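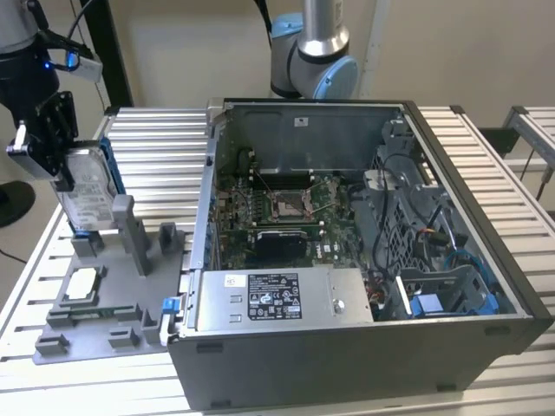

Open Day Questions, Answered (mostly)

Hi, I'm Lorna Strachan, and I look after visits at the Fomstead workshop. Every time we announce an open day my inbox fills up with the same questions, so I've put them all on one page, along with a few good ones that people asked me in the hallway last time. If yours isn't here, write to me anyway!

What will I see?

Robots taking apart and putting together desktop computers. The demonstration is called Song (the name was Sointu Eskola's idea, and she won't tell me where it came from). Two arms work at a slatted metal table with a computer case lying on its side and the side panel off, so you get a good look straight down at the motherboard and the power supply. Next to the case is a gray fixture with slots and trays for the parts: a processor, a memory module, a hard drive. The arms handle those parts, one at a time, and you watch. I've seen it more often than I can remember and I still go quiet when the gripper closes on something.

When is it?

The next one is on a Monday in January. Doors open at 4 in the afternoon and we're out by 8. There are four runs, on the hour, and the last one starts at 7. People always ask which run is best and I'd say the second one. By then Lenni has warmed up and started telling his stories.

How long does a run last?

Forty minutes, questions included. The robot part takes up a bit less than half of that. If you have small kids with you, stand near the door and slip out whenever you like, we don't mind at all.

Do I need a ticket?

Yes, but it's free. We have 113 places for the whole evening and they do go. Book through the visits page and pick your run. If you can't make it, please cancel, even on the day, so I can call somebody on the waiting list.

Is it fast?

No! I'd rather tell you now. Visitors who have watched videos of car factories come in expecting sparks and whooshing, and this is closer to watching someone thread a needle. A memory module has to go in straight or it doesn't go in, and the arm moves slowly for the last little bit. Kauko Ruotsalainen, who writes most of the motion software, likes it that way. I got impatient at first too, and then I tried to fit a module myself with everybody watching.

Why old desktop computers?

They're good practice. One computer has a lot of different jobs packed into it: latches, levers, cables, flat things, things that click. They're also easy to get hold of. Lemora, the repair shop down the road, passes on machines that are past selling, and over the years we've had 2000 of them through the building. You'll see a Dell board in the case in the photo on this page, but we use whatever comes in.

What's the gray fixture for?

It holds each part in a known spot, so the arm can pick it up the same way every time. Without it you'd be asking the robot to find a hard drive in a heap. (We do have a project for heaps. It isn't ready for visitors, and Tiina Jääskeläinen gets a look on her face when I bring it up.)

What happens if it drops something?

Then it drops something. Lenni Lindqvist presses stop, picks up the part, sets it back in its holder and starts that step over. At the last open day it happened during the 5 o'clock run and got the biggest cheer of the night. We don't edit or hide anything, and you're welcome to ask what went wrong. Sometimes we even know.

How close can I stand?

There's a yellow line on the floor and everyone stays behind it while the arms have power. Between runs the power goes off and you can come right up to the table, have a look inside the case and take pictures. Please don't touch the parts in the fixture. A part that's been nudged even a little has to be set up again, and then I have a line out the door.

Can I drive the robot?

Not the ones at the big table, sorry. We do have a small practice arm in the side room, made by Dradedau, and anyone from age 13 up can have a go at stacking blocks with it. Younger kids can do it with a grown-up's hand on the controller too. Tiina runs that room and she's very patient.

Is it too technical for me?

I came here from a garden center, so I promise it isn't. Lenni explains things in plain words, and if he forgets, wave at me and I'll make him go back. On the other hand, if you want to talk about gripper forces until we turn off the lights, find Kauko.

Can I take photos or film?

Yes, both, with no flash please. It upsets the cameras. Ask before you film other visitors' kids.

Can I bring my own dead computer?

People keep turning up with them under their arms! We can't take them on open days, there's nowhere to put them. Lemora accepts drop-offs during shop hours. Take out your own hard drive first if you'd like to keep what's on it.

Is the building accessible?

The demonstration hall and the side room are both on the ground floor, with no steps from the parking lot. There's a lift up to the coffee room. I keep a row of chairs along the front of the viewing area, so tell me when you book if you'd like one saved. The hall isn't loud, though the fans hum a bit.

Will there be food?

Coffee, juice and cinnamon buns upstairs, from 4 until they're gone. No drinks in the hall, please.

Do you do school visits?

We do, on separate days, with up to 40 students at a time split into two groups. Write to me with your age group and a couple of possible weeks. Spring fills up early, so don't wait for the snow to melt.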